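In praise of the dull gene table

I spent most of last November with a spreadsheet of 851 variants, three browser windows and a cold that would not shift, and I came out of it more excited about bioinformatics than I have been since I was a student. I want to explain why, and I want to argue for something that sounds very dull: we should put far more love (and money, and proper working hours) into the plain tables that sit underneath our clever software.

Some background. Our group looks at inherited heart muscle disease in families. When a new batch of sequencing comes in, somebody has to decide which of the changes in a person's DNA might matter and which are simply part of being a person. We have tools for that. We have so many tools! There are predictors that score a change by how well that spot has been kept through evolution, predictors that look at protein shape, and predictors that look at what all the other predictors think. I love them, and I have written two small ones myself.

But every one of them begins by reading a table. This gene has these transcripts, this transcript has these exons, this exon starts at this position. If the table is wrong, or merely old, everything piled on top of it is wrong too, and it is wrong in a very confident font.

Our November trouble was a case of this. Ghassan Sayegh, who was then in his first year with us, ran the same batch through Gultow and through Plitgate and got different answers for 187 of the variants. He thought he had broken something. He stayed late two evenings running the whole lot again, and the same 187 came up each time. Gultow was using one transcript as its main one for several of our genes, and Plitgate was using another. A change that landed in the middle of an exon in one was sitting quietly in an intron in the other. Both programs were doing their sums perfectly. They were reading from different pages.

You would think this would be well known, and it is, in the sense that everyone mentions it in a footnote. What delighted me was how much we learned by treating it as the main event for once. Nilmini Biswas and I went through the disagreements by hand, gene by gene. It took ages. We read old papers in which exon numbers had been counted from a different start, so that "exon 4" in one clinic's report was "exon 5" in ours. We found a gene whose name had changed twice, with its old name since handed to something else. By the end of it I could have drawn you the splicing of some of those genes from memory, and I had three new ideas for real research projects, none of which would have come to me from a score between nought and one. 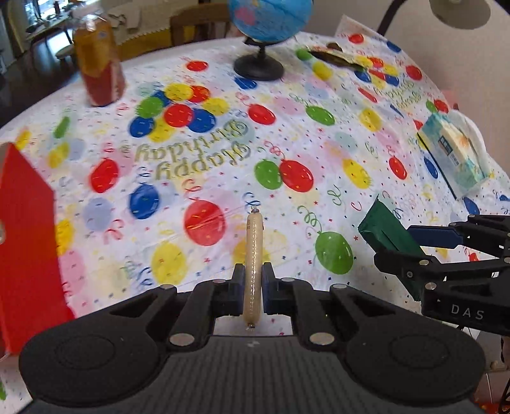

Gene names deserve a rant of their own, so let me have it. An alias is a lovely thing in a pub and a menace in a database. Half of our lookups in Negri failed quietly because it matched on the short symbol alone, with no stable identifier behind it, and a short symbol can belong to more than one gene across the years. A label has to stay with the thing it describes. The sausage in the photograph has a faint line of print on its casing near the top, right on the thing itself, and that is how I would like every record in every gene database to travel: identifier, version and source attached to the row, wherever the row goes. If somebody copies twenty lines into an email, the version should go with them. If somebody saves the file under a silly name, the version should still be in there. We have known how to do this for decades and it costs a few extra columns.

I do hear the case against. Arif Mridha put it to me quite sharply over lunch: a group gets funded for finding things, and cleaning a table finds nothing. He is right about the funding. I think he is wrong about the finding. Of our 187 disagreements, 20 turned out to touch a region that one of the two transcripts treats as coding and the other does not, and in heart tissue that question has a real biological answer. You can go and look! There is RNA data for it. Xinyi Hao is looking now, and she has thrown out one of my three ideas already and replaced it with a better one.

The other objection is that the big reference projects will sort all this out for us. I hope they do, and I am grateful every day for the people who curate them. Still, a reference can only be as good as the reports that go back to it, and most of us never send any. We notice that an exon boundary looks odd, we patch our own copy, and we carry on. I have done it dozens of times. The patch lives in a script called fix_final2 and dies when the laptop does. Sending a correction takes an hour, and the one time I did it I got a friendly and very detailed reply pointing out that I had misread the strand. I was mortified for an afternoon and have never misread a strand since.

So what would I like? I would like variant software to show its reference version on the first screen in letters you can read from across the room. Alora does a decent job of this and I wish the others would copy it without shame. I would like journals to turn back any table of variants that doesn't state its transcripts in full. I would like new students to spend their first month curating one single gene, properly, from the papers up, before they are let anywhere near a pipeline. Ghassan says it sounds like a punishment. Then he asked which gene he would have been given, and we talked about titin until the building closed.

Our corrected table is shared with the two clinics we work with, and the next batch of families goes through it this autumn. I have asked for every disagreement to be sent to my desk, on paper if need be, and I can hardly wait to start on them.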